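Wilel adds star and cylinder blocks to the Mesa range

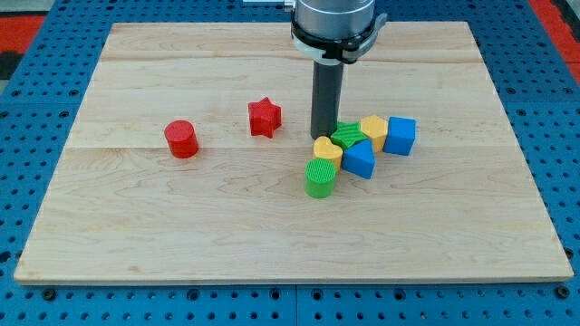 4/10/26. Wilel has extended its Mesa range of small toy blocks with two shapes, a five-pointed star and an upright cylinder. Both are supplied in red, among other colours. The top faces carry a fine texture.

The shapes were drawn by Severyn Demchenko and are intended for sorting and placing tasks on a flat board or table. Each boxed set holds 112 blocks. Smaller refill packs are available for nurseries and schools that already own the range.

Orders placed through the distributor, Gunawardena, are dispatched within 7 working days. The Muturora warehouse has held stock since March. Trade price lists are available from Wilel on request.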